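Farnama Hand-Held Gripper Kit
Product overview, specifications and ordering information

Product line: Farnama
Supplied by: Cullum
Availability: Purchase or term rental
Lead time: 12 working days from confirmed order

Overview

The Farnama Hand-Held Gripper Kit allows a person to record manipulation tasks by hand, using the same type of two-finger gripper that will later be mounted on a robot arm. The operator holds the tool, opens and closes the fingers with a trigger, and carries out the task at normal working speed. A camera fixed to the tool records the fingers and the work area throughout.

The kit is intended for laboratories, integrators and teaching departments that need task recordings from ordinary rooms and benches. It requires no safety fencing and no fixed cell. A new operator can usually begin recording on the day the kit arrives, although Cullum recommends that each operator complete the practice exercises in the user guide before any recordings are kept.

What is supplied

Each standard kit contains the following:

Hand-held gripper body with trigger and wrist strap
One pair of parallel fingers, fitted
2 spare finger pads
Camera mount with locking screw
Camera and protective lens cover
Battery pack and wall charger
Hex key and thread-locking compound
Calibration board
Padded carrying case
Printed user guide

The kit does not include a computer. Recordings are saved to a removable card and may be copied to any machine with a card reader.

Specifications

Maximum finger opening: 118 mm
Finger travel: parallel, both fingers driven together
Finger mounting: screw-fixed, user replaceable
Battery life: one full working session under normal use
Recording storage: removable card
Mounting adapter for robot arm: optional, see Accessories
Warranty: 12 months, parts and labor

Maximum opening is measured between the inner pad faces with new pads fitted. Pads of a different thickness will change this figure, and the opening should be measured again after any change.

Fingers and pads

The fingers are the part of the tool that receives the most wear. They are attached separately from the body so that a damaged finger can be replaced without returning the complete unit. Replacement requires only the hex key supplied. Both fingers should be replaced at the same time where possible, as a worn finger paired with a new one may not close evenly.

Pads are consumable items. They should be inspected before every session for lifting edges, tears and trapped grit. Light creasing does not affect use. A pad that has begun to separate from the finger should be changed before further recording, and the change should be entered in the session log. Customers who train on recordings made over several months have found this entry useful when grip behavior differs between early and late sessions.

Clean pads with a cloth dampened with plain water. Solvents, including alcohol wipes, will harden the surface and are not covered by the warranty.

Preparing a work surface

The kit may be used over wood, laminate, metal or fabric. Before recording, the surface should be cleared of all items that are not part of the task, wiped down, and checked under the lighting that will be used. Strong overhead light may wash out a pale surface, and the operator should review a short test recording before continuing. Where the surface is very pale, lowering the exposure by one step is normally sufficient.

Fixed features of the surface such as grain, knots, scratches and small marks may be left as they are. They provide useful reference points when the recording is processed. Highly polished surfaces and glass are less suitable and should be covered with a mat.

At the start of each recording, the operator should open the fingers fully and bring them close to the surface before approaching any object. This gives the processing software a clear view of both fingertips against the background. The position should be held for a slow count of two.

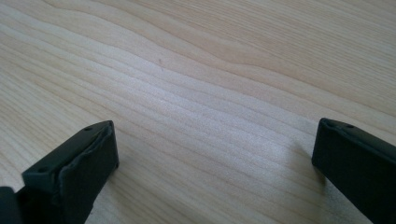
Open fingers over a pale wood surface, seen from the tool's camera.

Both fingertips must remain in view whenever the fingers are open. If one is missing, loosen the locking screw on the camera mount, adjust the angle, and repeat the test recording. The mount should be tightened by hand only.

Service and support

Cullum offers two levels of support for the Farnama kit. Standard support is included in the purchase price and covers questions by e-mail, access to user guide revisions, and repair under warranty. Extended support adds a loan unit during repairs and a yearly inspection of the trigger, finger drive and camera mount.

Rental customers receive extended support for the full term of the rental. The minimum rental term is 54 days. Units must be returned in the original carrying case with all listed items. Missing items will be charged at the current accessory price.

Accessories

Granus Arm Adapter — Allows the Farnama fingers to be fitted to a robot arm, so that the same finger shape is used in recording and in operation. Please state the make and model of the arm when ordering.

Pelupessy Pad Set — Replacement finger pads in standard or soft grade. Pads are supplied in pairs with adhesive already applied. Allow the adhesive to set overnight before use.

Spare battery pack — Recommended for customers who record both morning and afternoon sessions. Packs may be charged on or off the tool.

Surface mat — Matte finish, gray. Suitable for covering glass or polished metal.

Limitations of use

The kit is designed for indoor use on light household and workshop objects. It is not sealed against liquids and must not be used to handle hot, sharp or corrosive items. It should not be used as a lifting aid. Operators should keep their free hand clear of the fingers while the trigger is in use.

Ordering

Orders and rental requests may be placed through the Cullum sales office or by using the quotation form on this site. Quotations remain valid for 54 days. Educational institutions should include a department name and delivery contact with their request. Orders for more than one kit may be shipped in separate cartons.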